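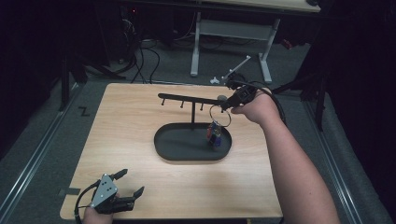 Who's drinking what at Gernon? My project on drinks sales in a college canteen

For my business module I wanted to look at something people buy without thinking much, and I ended up with squash. Well, squash and fizzy water, mostly. Our canteen at Gernon College switched supplier to Pluvenden Drinks in the autumn, and everyone had an opinion about it, so it seemed a good place to start.

My question was whether students were really moving away from sugary cans and towards flavoured sparkling water, or whether that was just what the posters said.

How I did it

I asked 50 students to fill in a short form at lunch over two weeks in February. They ticked what they'd bought that day, what they'd paid and why they picked it. I also spent two lunchtimes near the chiller with a tally sheet (very glamorous), and the canteen let me look at their order book.

What I found

The sparkling water did well, but mainly with people who used to buy nothing and filled a bottle at the tap. Most of the cola drinkers were still cola drinkers. I'd expected loads of them to have swapped, so that rather spoiled my introduction and I had to write it again.

Price mattered more than I thought. When the Pluvenden water went up by 20p after half term, the order book showed fewer cases coming in, while the cans carried on as before. On the forms, "it was cheap" and "it was cold" came up far more than anything to do with health.

Where the drink sat in the chiller seemed to matter too - the middle shelf emptied first both times I watched, whatever was on it.

Problems

My sample was mostly my own year, and the form had a silly mistake: I left off juice! People wrote it in at the bottom, but I bet plenty didn't bother. I'd also have liked figures from our other site at Karkadville, where they've kept the old supplier and still stock Qiu iced tea. I emailed twice and got the numbers the day after my draft was due, so they're in the appendix and I haven't used them in the charts.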